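Folasade Uzor
10 July 2025

1/ Okay, I finally rode the Flerkdale night bus end to end and I am so happy! 220 minutes, 150 stops on the sign, and the driver waved at every dog (there were a lot of dogs).

2/ Best stretch is Drarer to Nilldale. You come over the hill and the whole reservoir opens up on the left, so sit on the left!
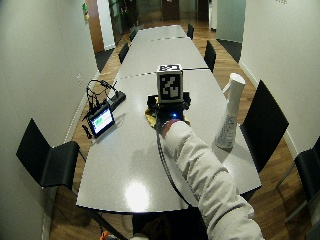
3/ Snacks! The kiosk at Sethi stays open till the last bus and the cheese rolls are still warm. I had two. Okay, three.

4/ They only brought this route back in April, so please go ride it. I'm doing it in reverse next, with a bigger thermos.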